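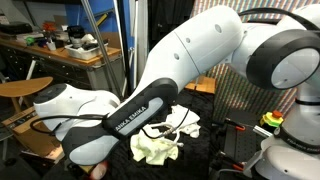

Every July the shops bring out the same promise on a hanging tag: wrinkle-free linen, no iron needed, ready in minutes. I have bought into it three times now and I would like my money back. Linen creases. The fiber has very little stretch, so when you fold it hard it stays folded, and a finish sprayed on at the mill can only hold that off for so long. Leave a cream-white cloth in a heap, crumpled like the one on the black fabric, and no tag is going to smooth it out for you. The latest one to land on my desk was a tablecloth from Lolholm, sold as "permanently smooth." I washed it at home on a normal warm cycle, the way the label said, and hung it over the shower rail. After the first wash it looked pretty good. After 4 washes it looked like every other tablecloth I own, except that it felt a bit stiffer and had cost more.

I asked the Lolholm help line what "permanently" meant. The first person read me the care label. The second told me the finish was "rated for the life of the product under suitable conditions," and when I asked what conditions those were, she said she would get back to me. That was before lunch. I am still waiting.

The Gosinis set did a little better, mostly by claiming less. Its tag says "easy care," two words that could mean anything and so are hard to argue with. The napkins are a blend, and the fiber list is in tiny print on the inside seam. If you want cloth that comes off the line flat, a blend will get you closer than a finish will. You give up some of the feel of real linen. Whether that bothers you depends on how often you have guests.

Then there are the sprays. Soletwood sells one that is supposed to relax the fibers while you get dressed. I tried it on half a napkin and used plain tap water on the other half, pulled both flat by hand, and left them for 8 minutes. I could not tell them apart, and neither could anyone else in the house. The spray does smell of pears.

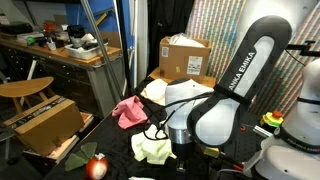
Xuelian Liang wrote in to say I am being too hard on the finishes, and that her Ljungberg tablecloth has been through nearly 100 washes and still only needs a shake. She dries it flat and takes it in while it is a touch damp, and she wonders if I am leaving mine too long on the rail. Maybe so. But I would bet on the damp part doing most of the work there, and you can do that with the cheapest cloth in the drawer. I have asked her to try it with an untreated one and let us know how it comes out.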